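Gripper pads wear out and cloth slips — student project, need advice

swati_build
Hello all. I am in the robotics club of my university and we are four students on a project we call Kondeo. The task is handling of clothes: the arm must take hold of jeans, belts and straps and let go of them in the correct place. We use a parallel gripper with two fingers and flat black pads. 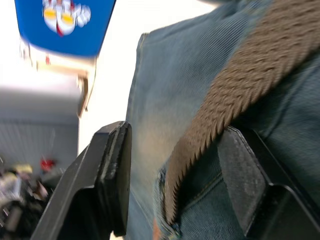 Our problem is the grip force. With light force the denim slides out when the arm lifts. With strong force we take two layers together, and then the pocket comes up with everything that is in it. Last week we made 300 attempts and 200 were good, by our own counting. The demonstration for the other clubs is in May and I would like to be much better than this.

My questions are: which pad material do you use for cloth, and do you change the force during the lift or keep it constant?

oldgearbox
Before you buy anything, clean the pads. Yours look scuffed and dusty in the photo. Denim leaves a lot of lint and after one afternoon the rubber has no bite. We wipe ours with alcohol every 45 minutes and it made more difference than the new pads did.

swati_build
Thank you, we never cleaned them. I am a little ashamed to write it. I will try tomorrow and report.

Rirovum
I don't agree that cleaning is the main thing. A flat pad on a flat cloth is a bad contact, clean or dirty. You need an edge which goes under the fabric, or you push down first so the cloth makes a fold, and you pinch the fold. Our team lost half a season to pad materials and then the pinch solved it in two evenings.

oldgearbox
For a T-shirt on a table, yes. Jeans are stiff and they do not fold for you so nicely. If you push down on a seam you only push the seam.

Rirovum
Then don't take it at the seam.

oldgearbox
The seam is the best place to take it! It is thick and it is the same on every pair. I would train the whole thing on seams.

hinata_i
Hinata Ishida here, I am on the same team as swati_build and I do the control part. About the force: it is constant now. I wanted a ramp from the start, but our motor current is noisy and the ramp reacts to the noise. Does somebody filter this in a simple way? We run the loop on a small board and there is not much time left in each cycle.

Sinura
A moving average over a few samples was enough for us. Don't make the window long or you will be late and the cloth is already gone. Also please log the current for every attempt, good or bad. Without it you discuss opinions only.

What about the strap? I see it is braided. We had a similar one and the weave catches on the pad edge when the gripper opens, so the strap comes back with the finger.

swati_build
Yes, we have this too — not each time, but often enough to be annoying. Yae Sasaki from our team thinks we should round the edge of the pad. I think we should open more slowly. We did not decide yet.

Sinura
Round the edge. Slow opening helped us a bit, but some 2 seconds extra on every release is a lot if your demonstration has a time limit.

Rirovum
With this one I agree. And keep the old pads, don't throw them away, so you can compare on the same jeans.

swati_build
I report as promised. Cleaned pads, same force, same jeans: the slipping at the lift is clearly less, but the double layer is still there, so I think both of you had a part of it. Hinata has the moving average running since this morning. Yae is sanding the edge of one spare pair now and we test the strap after dinner, when the lab is free. I will put the current logs in a new thread.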